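March, evening, Estmont

Second week in the bathroom, and today we reached 307 episodes. 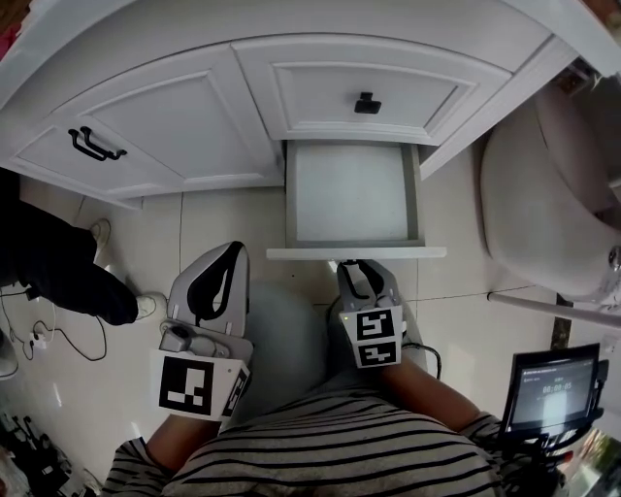
I worked on the drawer task from nine in the morning until the light became bad. The task sounds very small: open the drawer, close the drawer, begin again from a new position. Soudabeh wants that each start is a little different, so the model does not learn only one way of coming to the furniture. The drawer under the white cabinet doors has pale inside and gray sides, and against the white front I find it difficult to judge the depth when I push with the right gripper. My left one I keep up and away, or I knock the door with it. The timer on the monitor helps me to keep one speed. At five seconds I like to have the drawer already moving, but in the morning I was often slower than this.

Before lunch I made 40 episodes and Soudabeh threw away 15 of them. In most my hand was covering the marker in the important moment, and in a few I stopped to think, which she says is the worst thing, for the policy will also learn to stop and think. I was a little offended. Then I watched them with her and she was right.

The knees are painful from the tile. Tomorrow I must bring the folded blanket from home.

Nazmiye Türkmen called from Gurkanitz at four. Their kitchen set is finished and she asks when ours can be merged. I said roughly 20 more good ones for the drawer, then the cabinet doors, which we did not start. She was polite about it.

Ate soup, wrote to my sister, did not do the laundry.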